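Open day at the Ekcombe unit - anyone else go?

Ekcombe Makers Forum > Out and about > Visits and shows

pebbledash_70
went to the Rungrueang open day at Ekcombe, the robot arms one. got there for the 10.30 slot, queue out the door, one bloke on the desk writing name stickers by hand. Wrote mine wrong. Anyway worth it I think? Tea free, parking not.

Who else was there, and did anyone get into the afternoon talk, I had to get back for the dog.

lathe_and_let_live
Was there. Underwhelmed. Drove over from Fultbridge for it as well. Leaflet said "household tasks live" and it was one arm, one table, and a lot of waiting while someone typed. My lad asked if it could do toast. No it could not.

pebbledash_70
bit harsh. what did you expect for a free do

lathe_and_let_live
Something like the leaflet.

Mo_in_the_shed
I did the afternoon. Will write it up properly later but quick version as I'm on my break:

Nektarios Tzanetos did the talk, 20 mins turned into 45. Good speaker, no slides to begin with because the projector wouldn't have it. The arm is called Aler (the software is Aler, the arm is just an arm, he corrected somebody on that twice). They had it on kitchen stuff, teal bowls and a wooden spoon, and the camera sits down by the wrist so what it gets is a really close view. He kept saying forget what you see from your chair, think what it sees from there.

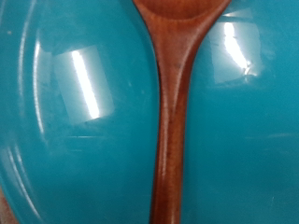

His big point was shine. Glossy things throw the lights straight back and you get a big white streak that's brighter than anything else, and the software has to learn that the streak isn't an edge. Wood is much easier, duller, and a handle gives you a nice long line to work out the angle from. Somebody at the back asked why not just use matt bowls then. He said because people at home don't own matt bowls. Fair enough.

Then questions, then they ran it again for whoever was left. Back later, break over

lathe_and_let_live
People at home don't own a robot arm either

Mo_in_the_shed
walked into that

quillon
Wasn't there but I do machine vision for a living (bottling line, nothing glamorous). The shine thing is real but you'd normally sort it with lighting. Diffuser, polariser, done. Seems an odd thing to spend half a talk on.

Mo_in_the_shed
He did cover that, sorry should of said. They don't want to control the lighting, whole idea is it works under whatever lights are in the room. So no diffusers on purpose.

quillon
OK but then you need a huge amount of training runs. How many have they got?

Mo_in_the_shed
705 on the bowls, it was up on the whiteboard. No idea if thats a lot.

quillon
It's not a lot.

pebbledash_70
it sounded a lot to me! how long did each one take

Mo_in_the_shed
Didn't say. And I don't know whether 705 was all the goes or only the good ones, I was stood behind a tall man.

quillon
That matters quite a bit. If it's only the good ones they're hiding the failure rate.

Mo_in_the_shed
Don't think he was hiding anything tbh. He was very open when it went wrong in our session, just stopped it, said "well, no" and started over.

glenys_w
Hello all, I was one of the 342 through the door, they put the total on their notice board after. Came for my grandaughter who is doing engineering next year. She had a go with the hand controller and loved it, wouldn't come off. Staff very patient with her. I thought the room was cold and could have done with more chairs. The flapjack was home made.

lathe_and_let_live
There was flapjack???

glenys_w
Side table by the coats. Gone by 4 I should think.

lathe_and_let_live
Right well that settles it, worst open day of the year

quillon
Are they doing another one? Would go just to ask about the 705.

pebbledash_70
June, going by the poster in the porch. no date on it yet. Same place, want to get a bigger table in

Mo_in_the_shed
Think it needs booking next time, they said the queue blocked next doors loading bay. I'll put the link up when I find it, it was on the back of the leaflet and I've put the leaflet somewhere safe

quillon
Ta. If anyone gets there before me ask whether it's every attempt or only successes. And what the lighting was when they were recorded, all one room or several.

glenys_w
I will ask my granddaughter to ask, she is braver than me. Also does anyone know whose the green umbrella is, I seem to have come home with it.

pebbledash_70
Mine!! will pm you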